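Fiction | Procedures & Protocols
Posted 17th August by Soledad Arroyo
4 comments | 40 shares

The Revision of Section Three

The Office of Domestic Practice at Timgate received the complaint in October and assigned it to Trinh Mai, Examiner. It ran to a single page. The complainant, Mrs. Purificación Palacios, stated that the household unit supplied to her by Tevness had complied with the Code in every respect, and that she wished the Code to be changed.

Examiner Mai read the page twice. In her years at the Office she had reviewed complaints of breakage, of noise, and of soup. No complainant had previously objected to compliance.

She presented herself at the Palacios residence at the appointed hour and was admitted by the unit, which gave its designation and stepped back the required distance. Mrs. Palacios was seated in the kitchen. She offered coffee, which the Examiner was permitted to accept.

"It waits," Mrs. Palacios said. "I ask it for a thing and it waits for me to ask again."

"Section Three," said the Examiner. "Confirmation of request. A unit shall not hand an object to a person until the request has been confirmed."

"My husband could ask once. By the second time he had forgotten what he wanted. Then he was ashamed, and he said he wanted nothing."

The Examiner wrote this down. She asked whether Mr. Palacios was available for interview, and was told that he had died in the spring. She wrote that down also, and crossed out the line beneath it, where she had already begun the next question.

They went through to the front room. The grandchildren had been staying, and their clothes were heaped on the purple armchair. Mrs. Palacios asked the unit, in an ordinary voice, for the pillow. It took hold of the pillow by both ends, as the Code directs for soft goods, and held it level above the small blue chair. Then it stopped.

"Please confirm," said the unit.

Mrs. Palacios did not confirm. She looked at the Examiner, and the Examiner, who had drafted a portion of Section Three herself, looked at the pillow. 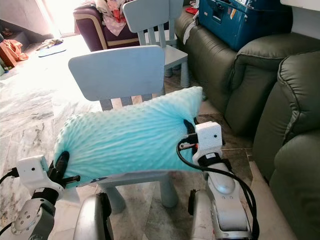 Findings of the Examiner

The report was filed under the usual headings. Under Grip, the Examiner recorded that the unit held the article at its short ends, in accordance with the standard. Under Conduct, she recorded no fault. Under Remarks, a heading commonly left blank, she wrote for most of an evening.

Her superior, Apostolos Zacharopoulos, returned the draft with a note. The Code governed 1,000 households in the district, he observed, and could not be amended on account of a pillow. The Examiner replied that she did not propose to amend it on account of a pillow. She attached the complaint again, with one sentence underlined.

The revised text was adopted without debate. It provides that where a person is known to the unit, and the object is soft and light, a single request shall be sufficient.

A copy was delivered to Mrs. Palacios by hand. She read it standing in the doorway, thanked the Examiner, and asked the unit to put it in the drawer. The unit took the paper from her and went.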